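Speaker notes: Can a machine clear the table yet?
Gøran Fagerlund
Cosgrove community hall, talk given January 12, 2020
Talk plus questions, 70 minutes. Notes typed up afterward with a few things people asked for.

Opening

Start with the short answer, so people who have to catch a bus have it. A machine can do some parts of some chores, in a place set up for it, with a person nearby. It can't yet do a whole chore in a house it has never seen. The rest of the talk is about what sits between those two.

Say who I am. I worked in packing and then in maintenance at Lamolness, 22 years all together. I'm not a researcher. I fixed conveyors, and later I fixed the arms that stood next to the conveyors. When people ask me whether a robot can do a job, I think about who gets called when it stops.

Ask for hands: who has a dishwasher? Who has a robot vacuum? Keep the hands up if you still load the dishwasher yourself. Pause here. It usually gets a laugh, then go on.

Part one. What already works

The dishwasher is a robot by any fair meaning. It works because we agreed to bring the dishes to it. The washing was the part that could be put in a box. The carrying, scraping and stacking stayed with us.

Same at Lamolness. The best machine we ever had was a carton former. It took flat cardboard and made boxes, all shift. It had one kind of cardboard, one stack, one direction. If somebody loaded the stack upside down it made a mess and quit. We painted an arrow on the floor and that solved most of it.

Tell the pallet story if there's time. We bought an arm to stack cartons on pallets. The arm was fine from the first week. The pallets weren't. They came in warped, with boards missing, and the arm put the bottom layer exactly where a good pallet would have been. We ended up paying a man to sort pallets. He was busy all day and the arm was, too. The plant still came out ahead, but the sales sheet had no line for the man.

Point to make: when you hear that a machine does a job, ask what the people around it do now that they didn't do before.

Part two. Why the kitchen table is hard

Put up the slides. Leave them up and talk over them.
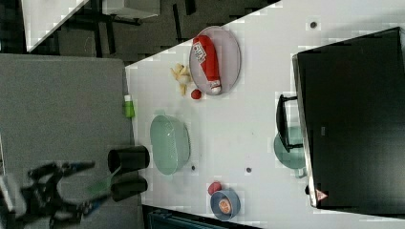
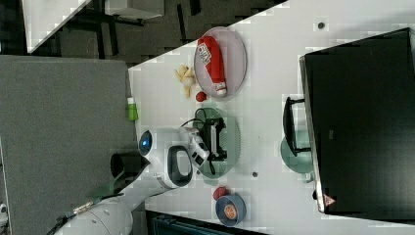 Kitchen things and toy food on a white table, with a robot gripper reaching in.

A factory buys the same carton by the thousand. A kitchen has a squeeze bottle, a thin plate, a cup, a piece of fruit, and every one of them wants a different grip. Squeeze a full ketchup bottle in the middle with the cap loose and you'll learn something. A plate lying flat gives you nothing to hold except the rim, and you have to get under the rim. A person slides the plate to the table edge or tips it up with a fingertip. We don't notice that we do it.

Round things roll. If you bump an apple on the way to a bowl, your other hand is there before you've thought about it. An arm with one hand has to see that the apple moved, work out where it went, and start again. A lot of them don't look again soon enough. They close on the place where the apple was.

See-through things are their own problem. Many cameras that measure distance have trouble with clear plastic and glass. The light goes through or bounces off wrong, and the machine gets a hole where the bowl should be. I've seen a good system pick up nine things in a row and then set a mug down inside a glass dish it didn't know was there. Shiny steel does the same in a different way.

Cords are worse. A cord has no fixed shape. You pick up one end and the other end drags something along with it. At Lamolness we had a rule that no loose cable or strapping could be inside the fence, and that rule was there long before we had arms. Homes have cords all over the place.

Then there is the question of where things go. Suppose the gripper is perfect and never drops a thing. It still has to know that the banana goes in the bowl and the ketchup goes in the refrigerator door, and that the half-full cup belongs to someone who's coming back for it. In a plant, that's written down. In my house it's in my wife's head, and I get it wrong after all these years of marriage.

Part three. The numbers question

People want a percentage, so give them a way to think about one.

Say a machine gets each pick right 98 times out of 100. That sounds good. Clearing supper might be 70 picks, if you count every fork and glass and lid. Work it out and most nights something goes wrong. It may be a fork on the floor, or it may be a jar of beets on the rug.

On our line at Lamolness, we kept a tally for one November. The arm on station 2 stopped 1679 times in the month. Most stops cleared themselves, and the rest took a person a few seconds with a reset button. People gasp at the number. The foreman was pleased with it. A plant can live with that, as there is always a person within shouting distance and the person is paid to be there. Now put the same arm in the kitchen of someone who bought it so they wouldn't have to get up.

Speed comes in here too. Many of the videos you see online are sped up. Look in the corner of the picture for a small "4x" or "10x". I have nothing against it, the real thing is dull to watch. But if you're thinking about buying, find out how long it takes at normal speed. Slow isn't always bad. If the table gets cleared while I'm asleep, I don't care how long it took, as long as it's quiet and the cat is all right.

Part four. The shop floor in between

Not every place is either a big plant or a home. Talk about Grorkidine, the repair shop out on the Skostevo road. Six benches, all kinds of small appliances. They tried an arm for sorting screws and small parts into trays. It did the sorting all right. What took the time was emptying the coffee can of parts onto the mat so that they weren't in a heap. They kept the arm, moved it, and now it holds a light and a magnifier where the person wants it. The owner says that's the best use she's found for it, and she'd buy another one for the same thing.

I like that example. The machine was bought for one job and was more use at a dull one. Holding still for an hour is something arms are very good at and people aren't.

Other jobs that seem close, in my opinion:
Taking things off a shelf when the shelf was filled by a machine.
Wiping a flat surface that is already clear.
Moving a full bin from one marked spot to another and bringing back the empty.
Handing a known tool to somebody who can't bend down.

Jobs that seem far off:
Folding whatever comes out of the dryer.
Making a bed with someone's book and glasses in it.
Cleaning out a refrigerator, where you have to decide what's gone bad.
Anything on stairs.

Somebody always argues about the folding. Let them. There are machines that fold shirts, and they work if you clip the shirt in for them. Go back to the dishwasher: we brought the dishes to it.

Part five. What I'd tell a buyer

Don't ask for the demonstration on their table. Ask for it on yours, with your own dishes, and don't tidy up first. Move something while it's working. See if it notices.

Ask what happens when it drops a thing. Does it stop, does it go on as if nothing happened, or does it try to pick the thing up? All three can be the right answer, but you want to know which one you're getting.

Ask where the off button is and reach for it from where you'd be standing. At Lamolness we found one behind a post.

Ask who comes when it breaks, and from what town.

Questions that came up in the hall

Will it take jobs? It took some at Lamolness, mostly by not replacing people who retired. It made a few, mine included. I wasn't going to stand up there and say it evened out, as I never saw the full count.

Could it help somebody stay in their own home longer? That was the best question of the evening. I think fetching and carrying will come first, — the dropped phone, the mail, the thing on the low shelf. That alone would be worth money to a lot of people, even if the dishes still waited for a visitor.

When will it clear the table? I said around ten years for a tidy table in a tidy house, and that I've been wrong before. A woman in the second row asked whose house is tidy. I moved on to the coffee.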